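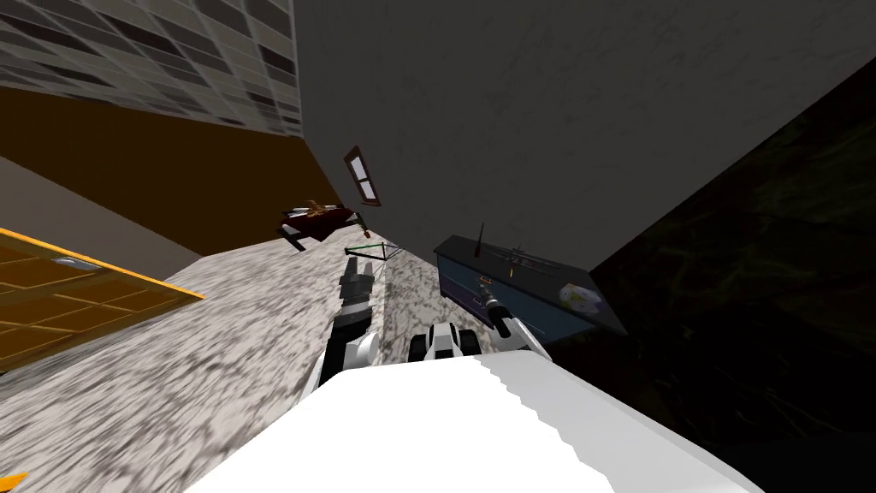
Computer-rendered view: a robot's left arm reaching out across the floor.

14 shares | 6 comments

Well, I said in the last newsletter that Jukirville away would be a dull one, so I owe you all an apology and probably a drink. Dillden came back from two down to finish 2-2 and my voice still hasn't recovered!

If you missed it, the first half was rough. We couldn't string three passes together, the back line was standing way too deep, and both goals came from the same spot on our left side (same runner, too, which drove me nuts). I spent halftime in the line for coffee listening to a man in a Jukirville scarf explain to his kid that we were the worst team he'd seen all season. I kept my mouth shut. It wasn't easy.

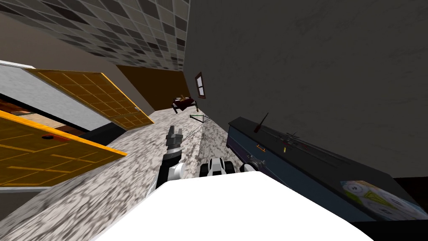 Then we switched to a back three, pushed the fullbacks up, and all of a sudden there was space everywhere. The first goal was a scrappy thing off a corner, the kind where you cheer first and ask who scored later. The second I'll remember for a while – a long ball over the top, one touch to kill it, and a low shot in off the far post. Our number 11 ran straight past the bench and slid into the sign behind the corner flag. I hope he's okay, that sign looked solid.

The crowd was announced as 1236, and I'd say our end made more noise than the rest of the place put together, though I'm hardly neutral. 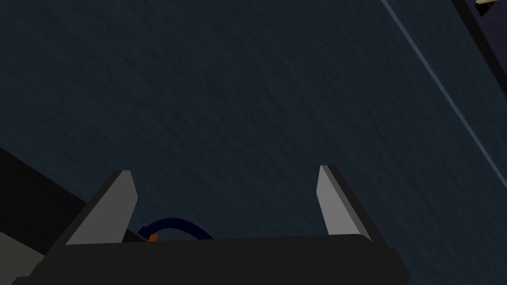
A point there keeps us in the hunt for a Plolari Cup spot, and I like our run of games from here. What worries me is the midfield. We're asking the same people to cover a ton of ground every week, and you could see heavy legs in the last ten minutes, when Jukirville hit the bar and then somehow put the rebound over. A draw was fair, but I'd have taken it at that moment on any terms at all.

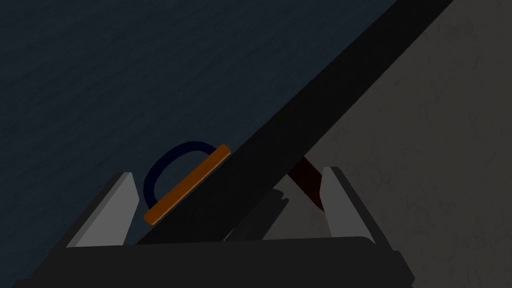
Next up we're back home at Bachmann Field, and kickoff has been moved up to 2 p.m., so please don't turn up at three like I did in September. Parking on the north side is closed again. I'll be in my usual seat behind the goal, with a thermos this time, and if you want to argue about the back three, come find me before the game. I think we should start with it. My brother thinks I'm crazy.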